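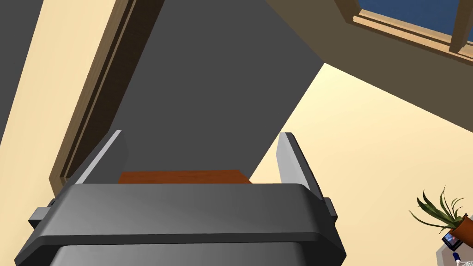 Wrist view in the simulated house, fingers on either side of the board, window and plant beyond.

Skalley house cell: setup and upkeep

This README covers the two-arm Skalley cell in the house world. It tells you how to bring the cell up, how to check the arms and grippers after a change, and how to repair the faults we see most often. It does not cover training or the task list. Those are in the Belmonte repository.

What is in the package

The cell folder holds the robot model, the house, the loose objects and the controller settings. The log folder holds 1186 runs, each with joint positions, gripper commands and camera streams. Runs are at most 4000 control steps long. A run that hits the limit is kept and marked as timed out.

Contact settings live in one file per object. Do not edit them in the house file, which gets overwritten on every export.

Bringing the cell up

Start the Pesex server first and wait until it prints "ready". Load the house, then the robot, then the objects. If the robot goes in before the house, the base settles at the wrong height and both arms inherit the offset. The loader will not warn you.

Once everything is in, send both arms home and leave them for 900 steps. Joint readings should stop changing in the third decimal place. If one keeps creeping, see Faults.

Gripper check

Do this after any change to the robot model, and once at the start of a work day.

Open the gripper all the way. Look at the wrist view. The housing should fill the bottom, with both fingers standing clear of it and a wide gap between them.
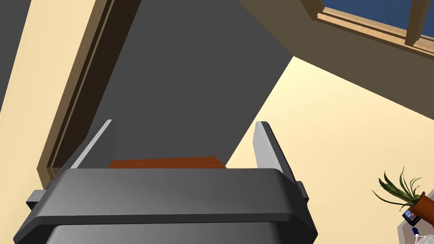 Now close in 40 even increments and write down the commanded and measured opening at each one. The two columns should track each other to the end of travel. A gap that grows steadily means the finger scale is off. A gap that appears all at once usually means a collision mesh is catching on the housing.

Open again and compare the first and last readings. They should match. Repeat for the other arm. Left and right have separate calibration files, and copying one over the other is the most common mistake in this folder.

Camera check

The wrist cameras are fixed to the gripper bodies, so the housing has to stay in the same place in the view however the arm moves. If it shifts, the camera has been attached to the wrong link. The body camera takes in the left arm in front and the room past the doorway. Use it to confirm that the table is where the house file says it is before you start a run.

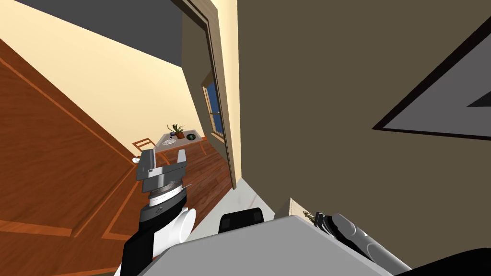 Maintained by Thu Hầu and Hòa Sầm, Remaser
Last revised January 30, 2020

Faults

Joint creep at home. Nearly always gravity compensation that was computed for the old gripper mass. Rerun the mass script for that arm, reload, and wait out the settling time again.

Arm stops short near furniture. The planner pads every box in the house. The default padding is too large for work close to the wall. Lower it for the one piece of furniture you need and put it back when you are done.

Fingers shake on contact. Lower the gripper gain first. If that does not help, halve the time step. Leave friction alone unless both have failed, and if you do change it, note the old value in the change log.

Wrist view comes up black. Restart the render process. You do not have to restart the server.

Objects made of many links

The chain is the hardest thing in the set on the solver. Its links loop through each other, and the green balls with their yellow spikes are threaded along it, so the contact list gets long as soon as a finger is near it. With the default solver settings a link can slip through its neighbor. Raise the iteration count in the chain's own contact file and approach slowly with the fingers open. Get the fingers on both sides of the lower end before closing. If a link has passed through another, do not try to pull it free. Reload the object and discard the run.
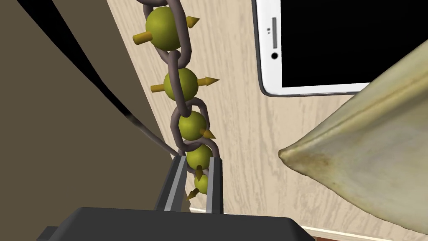 Known gaps

The right gripper has no entry in the wear model yet. Thu has it planned for February.

Cable collisions are off for both arms.

Logs from before the mass fix still carry the old gripper weight in the header. The joint data in them is fine, but do not use the torque columns.

Changing the cell

Work on a copy of the cell folder. Run the gripper check and the camera check on both arms, then add the result tables to the change log with your initials. Send the copy to Hòa for merging. Changes that touch the calibration files need the readings from before and after.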